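How to Get Presale Tickets for a Club Show

By Mỹ Nông

Most tours now sell part of the house a day or two before the general sale. You need a code, and the code usually comes from the band's mailing list.

1. Join the list early. Codes for the Dakach tour went out in April, and anyone who signed up after that had to wait for the general sale.

2. Make your account with the ticket seller ahead of time. Save your card and billing address. The Vastier checkout holds seats for 9 minutes, and typing in a new card can use up most of that.

3. Check the size of the room. The Cevedo holds 441 people, so a presale there can be gone before lunch. A hall with 3093 seats gives you more time.

4. Log in before the sale opens and stay on one device. Refreshing the queue page can send you to the back.

5. Paste the code exactly as it was sent. Codes are often case sensitive, and a space at the end will make them fail.

6. Look at the limit per person. It is often two tickets for a small show. A second order on the same card may be canceled.

7. Save the confirmation email and take a screenshot of the order number.
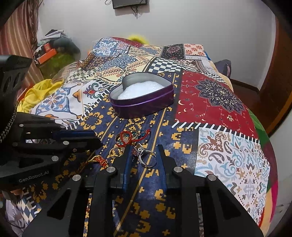 8. If you miss out, check the venue's own box office page the week of the show. Seats held for the band's guests are sometimes released then at face value.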